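Workshop Notebook, Masonry Conservation
Entry of December 10, 2022
Recorded by Vsevolod Kobzar

Subject: Lime mortar trials for the Prallow boundary wall, second series.

The second series of test joints was opened for inspection this morning. All samples were laid in August with reclaimed brick from the demolished coal store at Prallow and kept under damp burlap for the first 8 days. The mix was one part lime putty to three parts sharp sand, with a small addition of brick dust.

Joints filled with the Herkuteck sand have cured evenly. A steel point drawn along the surface left a faint line and no loose grains. The samples made with the Clavlow sand are softer, and two of them crumbled at the outer edge under light pressure. The Clavlow delivery contained a good deal of fine silt, as noted in the August entry, and it was not washed before use.

Six joints from each batch were then scraped back to sound material and weighed. The full results are in the blue binder. Total loss for the Clavlow batch was 54 grams. The Herkuteck figure was too small to be read with confidence on the bench scale and will be taken again on the balance upstairs.

Color remains unsettled. The owners have asked for a light joint, and the drawings call for a match to the original work on the north side, where the mortar has weathered to a dull buff. 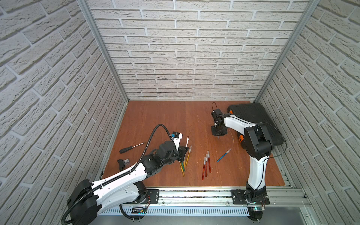

Joint color has a strong effect on how a wall reads from a distance, and a decision should be made before any repointing begins. A dark joint would outline every brick at Prallow and make the later repairs conspicuous. The white faux-brick panels, with their pale grey mortar lines, show how quiet the coursing becomes when brick and joint are close in tone. The Prallow brick is a deep red, so the same grey would stand out sharply against it. A buff joint is recommended.

Outstanding: wash and dry the remaining Clavlow sand; repeat the scrape test; send two color samples to Orbán for comment.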